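About Triseck

Triseck makes and maintains hand-held grippers used to record manipulation tasks for robot learning. We are a small company: a workshop, a calibration bench and a field group that works with the people who carry the tools. Our customers train policies for robot arms on what the grippers record. Our share of that work ends when a recording has been checked and released.

The company was started by Fiifi Amegashie and Thérèse McKinnon, who had both serviced robot end effectors before. Fiifi runs mechanical design. Thérèse runs release and safety, and no batch leaves without her signature. Amerley Gbeho leads the field group. Obed Osei maintains the calibration bench and the software that estimates jaw opening. Joaquim Magalhães handles repairs.

Most of this page concerns a fault. Customers ask about it before they ask about anything else, and we prefer to have the account in one place.

The Pernilon fault

Pernilon is our second gripper linkage. Each jaw is carried on links joined by pivot pins, and the distance between the fingertips is computed from the linkage position. The estimate is correct only while the pins stay seated. A pin that backs out by a small amount lets the link tilt. The finger then moves without a matching change in the computed opening.

In November, Obed found a drift in recordings from one tool. The jaw opening reported at full closure was 2 mm, where it should have been zero. The drift had grown slowly over several weeks and had passed the automatic check, which at that time compared each recording only with the one before it. A slow error never crossed the threshold.

Large objects hid the problem. A folded towel or a mug is gripped well before full closure, and an error of that size changes little. Beads, cords, rings and thin bracelets are handled near the closed end of the travel, where the same error decides whether the record says an object was held or missed. We withdrew 109 recordings. Of the 3,850 in the release, these were the ones made with the affected tool after the last bench check we could trust.

Small-object work on cloth is now the standard field exercise for a linkage that has been serviced. Jewelry on a bedspread is a typical layout: the surface gives under the fingers, the beads roll, and the two grippers have to work close to each other. 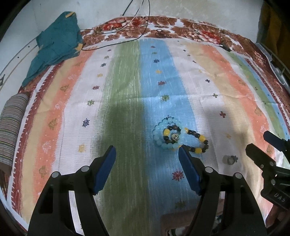
Can a gripper with a loose pivot pin still be used for large objects?

We do not allow it. The position error may be tolerable for a large object, but a pin that has started to move can come out entirely, and the link it holds is next to the operator's fingers. The tool is tagged and returned to the bench.

Cause

Joaquim took the tool apart and found that the retaining compound on one pin had not cured. The batch had been applied in a cold room overnight. The written procedure gave a curing time and left out a minimum temperature, so the technician who did the work had followed it correctly. The same batch had been used on 7 tools. All were recalled. On one more of them a pin could be turned by hand; the rest were sound but were reassembled anyway.

Contributing factors, as recorded in the fault report:

The curing instruction had no temperature limit.
The drift check had no fixed reference.
Operators had no simple way to report a change in feel. Two had noticed play in the jaw and had compensated for it by squeezing harder.
The service log was kept per tool and could not be searched by compound batch.

There was no injury. The report classifies the event as a data fault with a safety component, and it was handled under the stricter of the two procedures.

What changed

Curing now takes place in a heated cabinet with a temperature log. Pins are marked with a witness line across the head and the link, so rotation shows at a glance. The automatic check compares every session with the bench reference for that tool and stops the release if the closed reading is off by more than 0.3 mm. The service log is indexed by batch.

The field group carries out a closing test at the start and end of each session and after any drop. The operator closes the jaws fully, opens them fully, then picks up a thin item and sets it down. With a two-gripper setup the test is done on each tool separately and then with both over the same work area. Contact between tools is the most common source of side load on the linkage, and Amerley's group logs each contact that an operator feels.

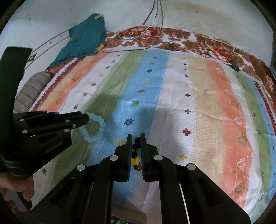 Bead string between the finger pads, with the second gripper at the light blue bracelet.

Software and the Arthur bench

Arthur is the bench rig on which every gripper is measured. It drives the jaws through their travel against a fixed scale and produces a curve for that tool. Before the fault, tools came back to Arthur when a repair called for it. They now come back at a set interval as well, and a tool that misses its date is locked out of the upload system until it has been measured. The lockout has annoyed several customers. It stays.

Dedova is the review program. It lists recordings near the closed end of the travel and sends them to a person when the reported opening and the camera view disagree. It would have caught the Pernilon drift at an early stage. It was in draft when the fault occurred and was put into service afterward.

Reporting a fault

Stop using the tool. Leave the linkage assembled and do not tighten anything, including a pin that is visibly proud of the link. Note the tool number, the last session and what was being handled. Send the report to the safety desk, which Thérèse's group reads from 7 a.m. on working days. A replacement tool is sent before the examination starts, so there is no cost to the operator in reporting a fault that proves to be nothing.

The full Pernilon report, with the bench curves for the recalled tools, is available to current customers on request.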